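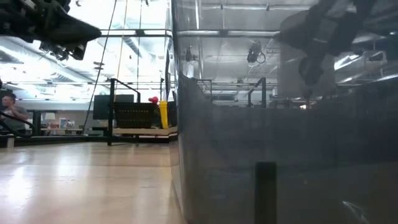

The Tinted Wall Problem

Smoked panels are back in shared offices. Leonilde Bragança has cleaned, fitted and sworn at most of them.

Four in the afternoon, October, top floor of the old Whitcombe building. Leonilde Bragança has her cheek nearly flat against a tinted panel and is looking along it toward the windows. She does this in restaurants too, she says. Dentists' waiting rooms. Once at a wedding.

"Streak," she says. Then a sleeve comes down over her hand and she rubs.

She has been putting dividers into offices for most of her working life. Fabric ones first, the kind in oatmeal and teal that held a pin and smelled of carpet. Then frosted. Then nothing at all for years, when every boss in town wanted one big room and a view of everybody's shoes. Now people want something between them and the next desk again, and what they ask for is dark and see-through. Smoky gray mostly. Brown if the client has been looking at old record covers.

Whitcombe is all one floor these days. Bare ceiling, silver ducts, long strip lights, beams left showing. Black metal railings between some of the areas. Pale wood tables with a shine on them. It's a good-looking room and a noisy one, and until last year the complaints went into a shared file that ran to 40 pages. Someone's phone voice. Someone's soup. Someone walking past, all day, just walking past.

"That's the one that gets people," says Yolanda Peñalver, who runs the floor and had to read the file. "The walking. You look up every time. You can't help it."

So, panels. She got three quotes. The cheapest was for felt, which would have soaked up more of the noise, and she liked the felt, she had the felt samples on her desk for a month. But the windows are all on one side. Felt would have put half the room in the dark.

Tinted sheet lets the daylight through, some of it. It also gives you the whole ceiling back. This is the part the catalogs leave out. Stand at the end of a table and look into a dark panel at an angle, and up there in the gray are your ducts and your light fixtures, the railings too, a second room hanging behind the first. Peñalver didn't see it coming. The sample was the size of a paperback. You can't see a ceiling in a paperback.

"First week I thought there was a person in there," she says. "It was me."

Some people hate it and have moved to the window side. Some have asked to sit closer. A bookkeeper on the floor says she likes knowing who is coming up behind her, and has angled her chair to suit.

Bragança's view is that the shine of the table matters as much as the panel. Gloss against gloss, she calls it. A glossy top picks up the strip lights in long soft streaks, the panel picks up the same lights, and by midday your eyes are tired and you're blaming the screen. If she'd been asked early enough she'd have had the tables done matte. She was not asked early enough. She's never asked early enough. The tables were a job lot from Cirell, already paid for, already up four flights of stairs.

What she did instead was lamps. One small table lamp per desk, plain, white shade or white all over, and half the strips switched off after lunch. A lamp gives you a small warm spot to look at and the reflection goes quiet. Not away, quiet. The lamps came to $1,657 for the floor, bulbs included, and Peñalver says she would have paid it twice.

Sound is harder. A stiff sheet bounces a voice right back at whoever is talking, and people seem to talk softer when they hear themselves, which is Bragança's theory and she has no numbers for it. A rug would help more than anything. There is a rug on order. There has been a rug on order since spring.

Then the cleaning. Everyone asks her about cleaning, so here it is, more or less as she gave it to me, standing up, with her coat on.

Find out what you have. Acrylic and glass look alike from across a room and they don't want the same bottle. Ask whoever sold it, and get it in writing, then tape the writing inside a cupboard. No ammonia on acrylic. No paper towels either, they scratch, and a scratch in dark sheet shows white from every seat in the place. Dust first with something soft and barely damp. Then a drop of dish soap in a bowl of lukewarm water, new cloth, top to bottom, and dry it straight off. Don't scrub at a fingerprint. Lay the wet cloth on it, go do somthing else, come back.

Do the edges. People forget the edges. The cut side of a tinted sheet catches light all down its length, one bright line, and if there's grime in it that's the first thing a visitor sees. A soft toothbrush. And where the panel meets the tabletop, crumbs. Always crumbs. She keeps a thin paintbrush in her bag for it, a Skendska, the cheap range.

How often? Once a week if it stands on a table where people work. More if they eat there.

They eat there.

I ask what she has at home. Curtains, she says. Heavy ones, secondhand, lined. She shakes them out the window twice a year and the neighbors complain.

Peñalver is thinking about a second row for the far end, by the desks. Same tint, a bit lower this time so people can see each other standing up. Bragança wants the sample to be door-sized and she wants it left in place for a full day, morning through lights-on, before anybody signs. They went back and forth on that for a while. The supplier charges for large samples. Peñalver thinks that's a cheek, Bragança says pay it.

They were still at it when I went to get my coat, which had been hanging over the back of a chair on the other side of the panel. I'd been able to see it teh whole time.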